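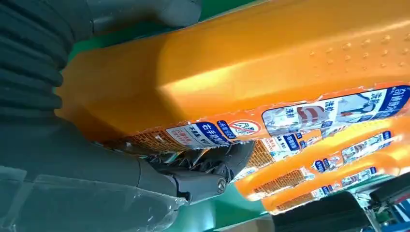
The Last Six Inches of the Laundry Aisle

Selamawit Feyisa has strong feelings about cardboard. She will share them if you bring her a bottle lying on its side, and probably if you don't.

Feyisa runs the packing course at Netcombe, where people who sell heavy, slippery liquids come to learn why their parcels arrive as one large sticky envelope. I went in October with a grudge. Six bottles of floor cleaner had reached my doorstep the month before, and five and a half of them were still inside the bottles.

'Stand-up thinking,' she said, when I told her. A bottle is designed to look handsome on a shelf, facing front, shoulders back. Put it in a van and it is on its side by the first roundabout, so she starts it off on its side and saves everyone the suspense. Caps go the same way. Labels go on the outside of everybody's attention, because a label that rubs against its neighbour will be confetti by Tramen. 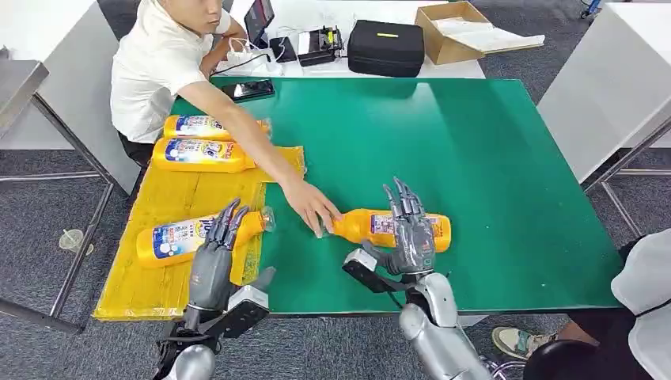 Her other religion is the flat start. Most of us make the box first and then lower things into it, like a cat into a bath. Feyisa opens the card out completely, lays the goods beside it in a row and looks at the two together for what feels like a very long time. Only then does anyone fold. You find out early that the thing doesn't fit, which is a good deal cheaper than finding out with the tape on.

Tape, incidentally, is where friendships end. The house brand is Plukadeck, and it comes off the roll with a shriek you can hear in the car park. I used 60 metres of it on my first afternoon and was asked, quite kindly, whether I was posting a badger. Bogale, the firm down the road that sends out cleaning supplies, gets by on a single strip along each seam. They shipped 2000 parcels in October and had 474 complaints, though I'm told most of those were about the scent.
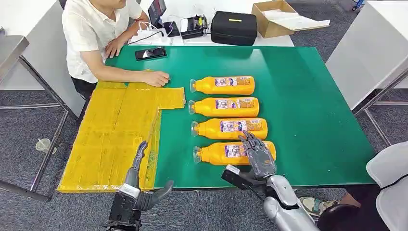 Should bottles be taped shut at the cap before they are packed?
Only if the cap turns easily in your fingers. A tight cap needs nothing more, and tape over it mostly annoys the person at the other end.

By the end I could lay out a row, fold up three sides and get the fourth to within a thumb's width of where it should have been. Feyisa pressed the corner down, watched it rise again and went off to find the scissors.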